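Kundine House – Common Lounge and Second Floor Corridor
Fire and General Safety Inspection, with Comments
Date: March 4, 2020
Inspector: Sneha Rastogi
Accompanied by: Yuto Koyama, building services
Work order: 3191
Previous work order: 2178

Ratings: S = satisfactory, M = minor defect, A = action required before next inspection, N/A = not applicable.

1. Exits and routes

1.1 Exit doors open fully without a key – S
1.2 Corridor clear to full width – M
Two boxed chairs stored against the north wall outside Room 8. Moved during the visit. Same finding under the previous work order, different boxes.
1.3 Lounge door self-closer – A
Door stops short of the latch when released from the half-open position. Closes correctly from fully open. Adjust the closer, then test from three positions and record all three.
1.4 Exit signs lit on normal supply – S
1.5 Exit signs lit on battery – M
Sign at the stair head dimmed before the end of the test. Replace battery pack.
1.6 Floor plan posted and current – M
Plan still shows the old partition between the lounge and the reading area. Misaki Kuroda has the revised drawing.

2. Detection and alarm

2.1 Smoke detectors present and free of paint or covers – S
2.2 Detector dates within service life – S
2.3 Pull station unobstructed – S
2.4 Sounder audible in lounge with door closed – S
Checked with the television on at normal volume.
2.5 Panel log complete – M
July entry has a time but no initials. Mr. Koyama will ask the night staff.

3. Upholstered furniture

3.1 Seating set back from heaters – S
3.2 Fire label attached and legible – A
Labels on the Fusness armchairs are attached and legible. The label on the sofa was not found on the underside or behind the seat. Purchase record to be located. If no record is found, treat the item as unlabeled under the house rules.
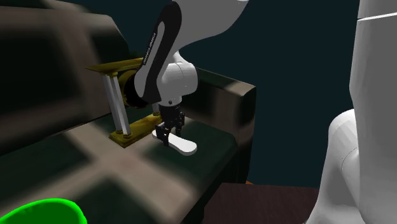
3.3 Cover free of tears and exposed filling – S
Seams checked by hand along the front and back of each seat. No filling exposed on any item. Light pilling on two of the armchairs, cosmetic only.
3.4 No cords run under cushions or feet – M
One lamp cord passed under an armchair foot. Rerouted along the baseboard. Jacket undamaged.
3.5 Frames and feet stable – S
One armchair foot was loose by a quarter turn and was tightened on site.
3.6 Cleaning products used on fabric do not affect treatment – N/A
Fabric is wiped with a damp cloth only, according to Mr. Koyama. If a spray cleaner is introduced, the data sheet goes in the binder first.

4. Electrical

4.1 Outlets secure, no cracked plates – S
4.2 Power strips not linked together – A
Two strips linked behind the bookcase. Disconnected. The second strip was taken out of use and tagged. An added wall outlet has been requested before, and the request should be reissued with this form attached.
4.3 Portable heaters – N/A
None found. None permitted.
4.4 Lamp wattage within fixture rating – S
4.5 Appliance test tags in date – M
Kettle tag unreadable. Retest. 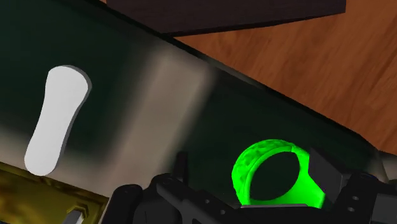

5. Extinguishers

5.1 Correct type in marked location – S
5.2 Gauge in green zone – S
5.3 Pin and seal intact – S
5.4 Bracket height – M
Corridor bracket is mounted too high. Lower it when the wall is repainted. Katayama, the service contractor, has been told.
5.5 Service tag signed – S

6. Housekeeping

6.1 Trash emptied daily – S
6.2 Paper and cardboard not stored in lounge – S
6.3 Rugs flat, edges secured – M
Corner of the entry rug lifts. Tape is a temporary measure only and has now failed twice. Fit a proper edge strip or remove the rug.
6.4 Bookcase fixed to wall – S
Both brackets tight.
6.5 Nothing stored within the marked clearance of sprinkler heads – S

Summary of actions

1.3 Door closer – Yuto Koyama
3.2 Sofa label or purchase record – Miyuki Fukuda
4.2 Additional outlet, reissue request – Fulgencio Toledo

Minor defects are to be closed by building services and initialed in the log. A reinspection fee of $200 is charged to the building account for any A item still open at the next visit. Item 1.3 has priority over the others – the lounge door is part of the corridor fire separation and should not be wedged open while it waits for repair.

Copy to: Bredov site office, building binder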